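Gripper closes but drops the object: how to find and fix uneven finger closing

This guide is for the two-finger parallel gripper we use on the Plover tool, but most linkage grippers have the same problem sooner or later.
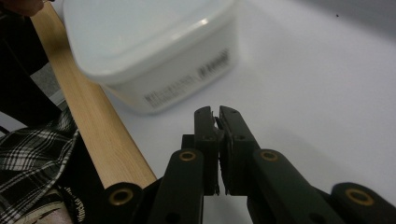
The fault is easy to miss. The fingers close, the software reports a good grasp, and then the object turns or slides out during the lift. In our log for March we had 1,459 grasps, and 308 of them ended with a drop. At first we blamed the control software and lost several days with it. The real cause was play in the linkage joints, so that one finger arrived later than the other.

What you need

A set of small hex keys, a feeler gauge, a strip of thin paper, a marker, and spare bushings for the arms. We order ours from Nyitrai. Please check the size in your own parts list before you order.

Step 1. Make it safe

Stop the program and disconnect the power. If your gripper has a motor, wait until the driver light is off. My colleague Skarphéðinn Ladefoged once pinched his thumb between two arms with the power still connected, and the nail was black for a month. The arms can pinch as badly as the fingers.

Step 2. Do the paper test

Close the fingers by hand on the paper strip. Pull the strip at the tip, then in the middle, then near the base. The resistance should feel the same in all three places. If the paper comes out easily at one end only, the fingers are not parallel.

Step 3. Look for play

Hold the body still and move each finger gently from side to side. Put a finger of your other hand on each joint in turn. A worn joint gives a small click which you feel before you see it. Mark this joint with the marker.

Step 4. Change the bushings

Open the marked joint and press out the old bushing. Press in the new one straight, without a hammer. Change the bushing on the opposite arm too, even if it feels good. We changed only one side the first time, and the drops came back after 638 cycles.

Step 5. Tighten and test again

Tighten the screws until the arm has no play but still falls under its own weight. Repeat the paper test. Then connect the power and run 300 cycles at low speed with a light plastic box before you return to normal work.

If it still drops

Check the finger pads for wear and clean them with alcohol. Check also the closing force in the Grirnus settings, where an update had put our value back to the default.

Parvathi Lobo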